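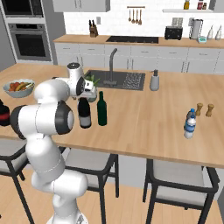 Avant de compter les réussites, écrire les règles

Je travaille depuis 6 ans sur l'évaluation des bras manipulateurs en simulation, et je voudrais défendre une opinion peu populaire : nous publions trop de scores et trop peu de règles. Le français n'est pas ma langue maternelle, le lecteur me pardonnera donc quelques lourdeurs.

Prenons une tâche de cuisine, comme dans notre projet Rostulon. Un bras fixe, un îlot en bois, des bouteilles, un évier. On demande de saisir une bouteille. Qu'est-ce qu'une saisie réussie ? Chez Zeron, il suffit que l'objet quitte la surface. Chez Vornik, il faut le tenir pendant 2 secondes. Les deux définitions sont raisonnables, mais on compare ensuite les pourcentages comme s'ils mesuraient la même chose.

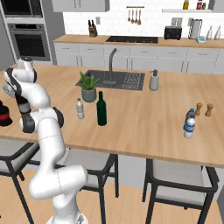 Cuisine simulée : le bras au-dessus de l'îlot, avec plusieurs bouteilles et une plante en pot sur le plan de travail.

La disposition des objets mérite la même attention. Deux bouteilles presque collées, dont l'une cache en partie l'autre, ne posent pas le même problème qu'une bouteille isolée. Or beaucoup d'articles disent seulement « positions aléatoires ». Aléatoires dans quelles limites ? Avec quelle graine ? En mai, j'ai relu les 1 561 essais de notre série Chornovol, et j'ai dû en écarter 25, faute de savoir quelle disposition avait été utilisée. C'était notre propre négligence.

Je propose donc une pratique modeste. Le critère de réussite est rédigé avant le premier essai et il ne change plus. Chaque disposition est archivée avec son résultat. Un contact avec un objet voisin est noté, même quand la saisie réussit. Enfin, les échecs sont publiés dans le même tableau.

On m'objecte que cela ralentit la recherche. Je l'admets volontiers, et je préfère cette lenteur-là à un classement que personne ne peut refaire.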